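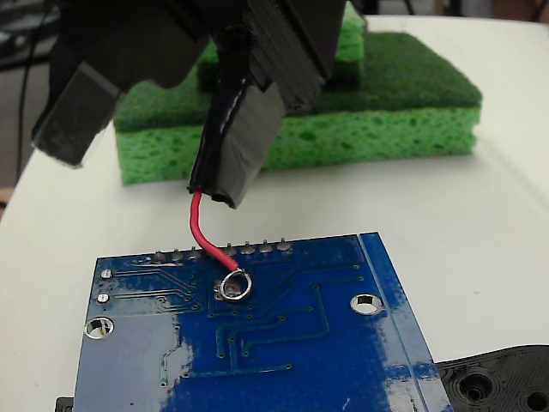 Last updated February 2019

Running the wire probe demo at open day

Quick notes for whoever takes the bench after Da-eun. Full Zutedar manual is in the drawer, dont need it for this.

Blue board flat on the white table, header row at the far side. Taped handle goes between the fingers, grey end down - close slowly, stop when the pads grip. Red wire hangs free. Bend it by hand if it points the wrong way.

Jog down in small steps until the ring sits on the copper pad. Ring around bare copper, good. Then stop, let people look.

Visitors stay behind the line while the arm moves. Groups of 4 max, kids at the front. Reset to home between groups.

Problems, see Do-yoon Na at the Wetik desk.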